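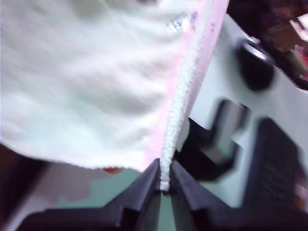 The first thing the operator must teach the robot is where to take the cloth. A rigid object has a shape that stays the same, but a soft cloth has a new shape each time it is put down, so it is difficult to write a rule for the grasp. In our project we decided to show the grasp by remote control and let the policy learn it from the recordings. We asked every operator to look for a hem and follow it to its end, and to close the two fingertips only there, as with the end of the white hem in Figure 1. When the fingers closed in the middle of the cloth, they took several layers together and the rest of the episode was usually lost.

2. Equipment

The work was done at Drilosdale between May and the end of the fall semester. We used two Dreto arms with black two-finger grippers. The operator moves two small leader arms with the hands and the big arms follow. The recording program is Clorkora, which saves the camera images, the joint angles and the gripper opening together. Our own part of the code, which we named Niven, reads these files, cuts them into episodes and starts the training.

The leader arms have no force feedback. This means that the operator does not feel the cloth and must judge everything with the eyes. We underestimated this point in our plan. In the first recordings the operators pulled too strongly, and the cloth jumped out of the fingers when it became tight.
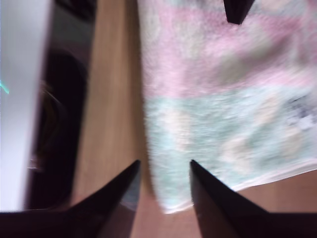 We also had to agree on what counts as the beginning of an episode. At first each of us started the recording at a different moment. One person started with the grippers far away, another started when the fingers were already near the cloth. The policy trained on this mixed data often stopped in the air and waited. After we discussed it with our supervisor, Gareth Rudd, we fixed one start position for both arms and wrote it in the lab notebook. The operator may look at the cloth as long as he or she wants before pressing the pedal, but after the pedal there should be no waiting.

3. Collecting the demonstrations

The task has three steps: take the cloth by an edge, lift it, and lay it down folded once. We recorded 359 episodes. Before each one the cloth was picked up by hand and dropped again, so that the folds would not repeat. Sometimes we dropped it with the pattern up and sometimes with the pattern down. We tried to do both equally often, but we did not keep a list, and this is a weakness of the data.

We removed 13 episodes. In most of them the program had lost images from one of the cameras, and in the others the operator made a mistake and stopped before the cloth was on the desk. Episodes with a small mistake that the operator corrected were kept. We think these are useful - they show the policy how to come back from a bad grasp.

Lifting was the step where the operators differed most.

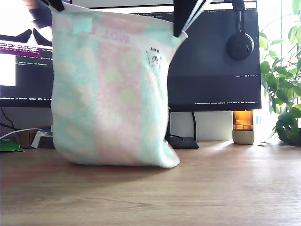
Some of us lifted both corners at the same speed and kept the distance between the grippers the same. Others lifted one side a little earlier, to check the grasp, and then brought the second side to the same height. Both ways work for a person. For the learning they were a problem, as the policy seemed to choose one way and then change to the other in the middle of the motion. In the second half of the recordings we allowed only the first way. It is slower to teach to a new operator, but the motion of the trained policy became visibly more calm.

We changed the laying down as well. The operator now moves the grippers forward while lowering them, and opens the fingers only when the cloth is lying on the desk. If the fingers open too early, the edge rolls under itself and the fold is not straight.

4. First results

We tested the trained policy in 20 trials. It finished the whole task in nine of them. Most of the failed trials ended at the grasp, when the fingertips went into the soft surface but closed beside the hem. After this the policy continued the lifting motion as if it was holding the cloth. It has never seen an empty lift in the demonstrations, so we do not find this surprising.
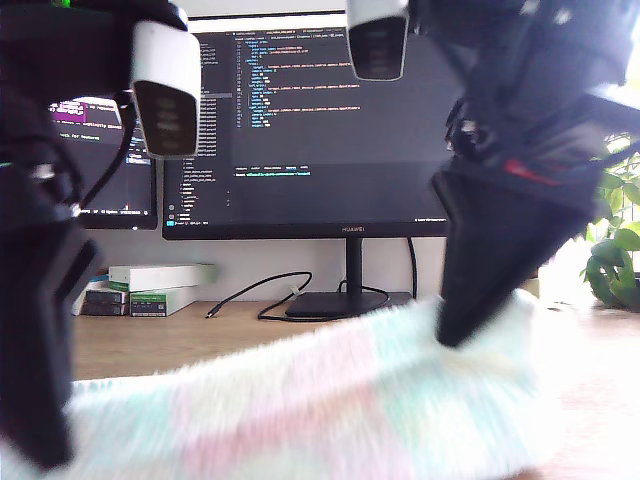

Figure 4. A fingertip pressed down into the cloth, with the second gripper finger at left.

The next step will be to record episodes where the first grasp fails and the operator tries again. Gareth Rudd also suggested that we lower the grippers more slowly near the cloth, and we have started to test this with the same start position as before. The list of removed episodes and the settings for the training are in the appendix.

Report submitted 26 Dec 2023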